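Mini-PC startet nach RAM-Tausch nicht mehr, Lüfter läuft kurz an

Hallo zusammen,
hab hier einen Kullwood Mini-PC (der kleine flache, passiv ging nicht wegen Platz hinterm Fernseher). Lief zwei Jahre problemlos mit 4 GB. Jetzt Riegel getauscht gegen einen mit 8, SO-DDR3, gebraucht gekauft. Seitdem: Power-LED an, Lüfter dreht kurz hoch, dann nix. Kein Bild, weder HDMI noch DisplayPort. Nach 9 Sekunden geht er aus und startet von selbst neu. Endlosschleife.
Schon probiert: Riegel raus und wieder rein, anderer Slot gibts nicht (nur einer drin). BIOS Batterie kurz abgezogen. Anderes Netzteil hab ich nicht da.
Alter Riegel liegt leider bei meinem Bruder, komm ich erst nächste Woche ran. Board hinüber oder was übersehe ich? Ach ja, SSD ist eine Lumenta, die hängt aber grad gar nicht dran.

Danke schonmal
wohnzimmerkiste

3 Antworten

Trulura-Fan
RAM kaputt. Neuen kaufen.

zemstead_nord
Würd ich so nicht sagen. Schau erstmal auf den Aufkleber vom Riegel. Steht da PC3 oder PC3L? Die kleinen Kisten wollen fast alle 1,35 V, also DDR3L. Normales DDR3 mit 1,5 V passt mechanisch genauso rein, rastet ein, alles schön, aber der Rechner kommt nicht durch den Selbsttest. Genau deine Schleife. Kaputt geht davon normalerweise nix.
Wenn PC3L draufsteht: Kontakte mit Isopropanol abwischen, trocknen lassen, schräg einsetzen und dann runterdrücken bis beide Klammern klicken. Bei meinem Zemstead war nur eine Klammer zu, hab ich zwei Abende gesucht.
Und BIOS Batterie "kurz" abziehen reicht oft nicht. Netzteil ab, Batterie ab, Powertaste gedrückt halten, ne Viertelstunde liegen lassen. Dann nur RAM, Monitor und Strom dran, sonst nichts.
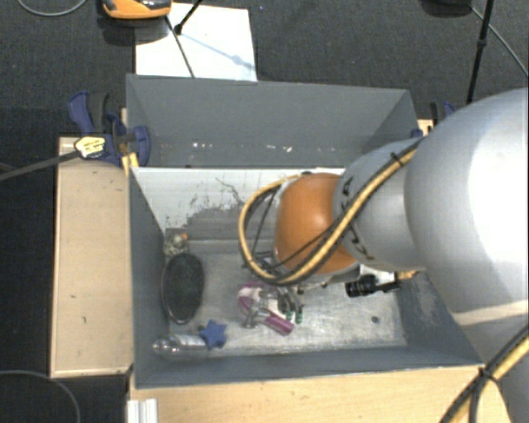

Von Liviu Onu | 7/8/21 | Antwort bearbeitet

Stimme zemstead_nord zu, Spannung ist Verdächtiger Nummer eins. Ergänzung noch, weil das hier öfter kommt:

Bevor du irgendwas bestellst, BIOS Version prüfen. Geht natürlich erst wenn der alte Riegel wieder drin ist. Manche ältere Versionen kommen mit 8er Modulen nicht klar, nach dem Update läufts dann. Update bitte mit dem alten Riegel machen und nicht mit dem Gebrauchten.

Netzteil würd ich auch nicht ausschliesen. Wenn du ein Multimeter hast, miss mal am Stecker, während die Kiste hochlaufen will. Bricht die Spannung deutlich ein, hast du deinen Fehler.

Erst wenn er mit dem alten Speicher auch nicht bootet, würd ich ans Board denken. Schreib mal was auf dem Aufkleber steht.

wohnzimmerkiste
Kommentar: PC3-12800S, kein L. Mist. Verkäufer ist angeschrieben, meld mich wenn der alte wieder drin ist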